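Folside workplaces to swap throwaway cups for mugs under new scheme

FOLSIDE, September 18, 2021 – Tuvex, the reusable tableware supplier, has opened its workplace mug scheme to every office, studio and workshop in Folside. Employers who join will be lent mugs for their staff kitchens and will stop buying disposable cups for hot drinks.

The scheme follows a trial at the Alero building on Aebischer Street, where 4 employers share a kitchen on each floor. Over the trial period the building's order for disposable cups fell by 1,748. Tuvex lent the building 793 mugs, which stayed in use when the trial ended.

Under the terms of the scheme, an employer pays a single joining fee and a small deposit on each mug. Chipped or cracked mugs are replaced without charge. If an employer leaves, Tuvex takes the mugs back and returns the deposit on all those fit for further use. There is no minimum order and the mugs do not carry advertising.

Mugs come in several colours so that teams sharing a kitchen can tell theirs apart. Employers can choose one colour or mix them.

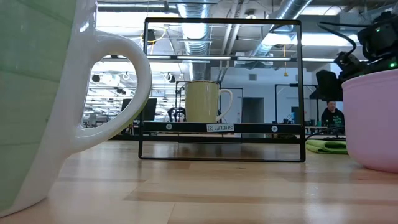

Valbona Grgić said that the washing-up had been her main worry before the trial began, and that she had expected dirty mugs to pile up by the sink. Her office agreed that each person would wash their own, with one dishwasher load at the end of the day for visitors' mugs. She said the arrangement had held up well, although she would have liked more shelf space from the start.

Tuvex has changed the scheme in response to comments of this kind. Every employer will now be offered a kitchen visit before delivery, to look at storage, sink space and whether a dishwasher is available. Advice on shelving is included in the joining fee. Small offices without a dishwasher can still take part – they will be given a drying rack and a supply of washing-up brushes.

The trial also showed that meeting rooms need separate thought. Staff were happy to carry a mug from the kitchen to their own desk, but visitors were often still handed a paper cup.

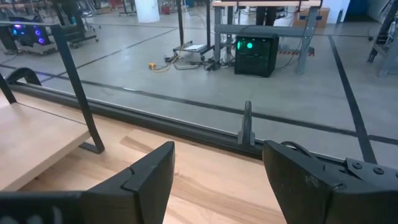
Employers are therefore asked to set aside a number of mugs for guests and to keep them close to the meeting rooms. Tuvex suggests 2 for each meeting room as a starting point, with more supplied on request. Reception staff at the Alero building found that a tray by the door worked better than a cupboard.

Deliveries to new members will begin in December. Employers who apply before then will be visited in the order in which their applications arrive. Buildings with shared kitchens should send in one application on behalf of all tenants, naming a single person to deal with orders and replacements.

Applications can be made by post or in person at the Tuvex counter in Folside. Forms are also available from the reception desk at the Alero building.

Notes to editors

The scheme covers mugs for hot drinks only. Glasses, plates and cutlery are not included.

Employers outside Folside may ask to be placed on a waiting list.

ENDS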